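Second Bench: Equipment Planning Gallery

Reading time: 2 minutes

Posted 13/02/2024 by Keir Yule

The pages collected under this heading support the budget request for a second two-arm bench at Habte. Fasil Ambaye holds the quotations from Nutix and Viston. Both cover arms, controllers and base plates. Neither covers grippers, table covering or the side desk, so those are costed as separate lines.
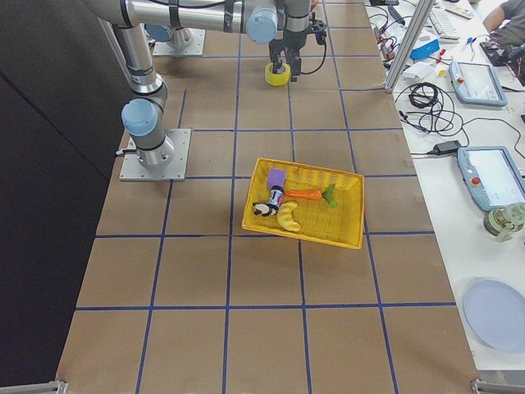
Desk space was left out of the first budget and had to be found later. Two teach pendants, their cables and the power supplies need a surface of their own, next to the table and within reach of the operator. Kerubo Masanja has put a second desk in the request, plus 25 metres of cable trunking.

Consumables are a small line but a regular one. Kraft paper and tape are bought per quarter, and the toy objects and baskets are replaced as they wear. Allow 7 per cent of the yearly running cost for all of these. Gripper fingers are ordered in pairs, with a lead time of over 30 days from Viston, so one spare pair per arm goes in with the main order.

Wrist cameras are priced per arm, mount included. Tekle Gebru asks that any model offered be checked for its view of both fingers with the gripper open.

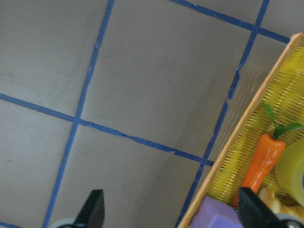
Wrist view, gripper open: one finger over the grey tabletop, the other over the basket with the toy carrot.

Revised quotations are due in May. Comments on the camera line go to Tekle, everything else to Fasil.

Contact: Keir Yule, equipment planning, Habte | Back to top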